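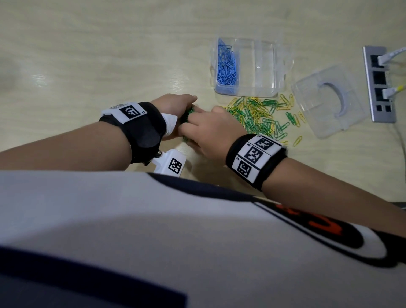
Sorting paper clips by color, with marker straps worn on both wrists.

Progress report to the Fosholm fund, 1st January

The Skivik project teaches a two-armed robot small sorting tasks from demonstrations given by hand. During this period the team recorded 524 demonstrations against a target of 600. Of these, 29 were set aside after review – in most cases the wrist markers had been lost from view for too long.

Eleri Ruddock has trained nine demonstrators, all of whom now work without supervision. Seren Beddoe is responsible for converting the recordings into arm movements. The remaining demonstrations are planned for February. No change to the budget is requested.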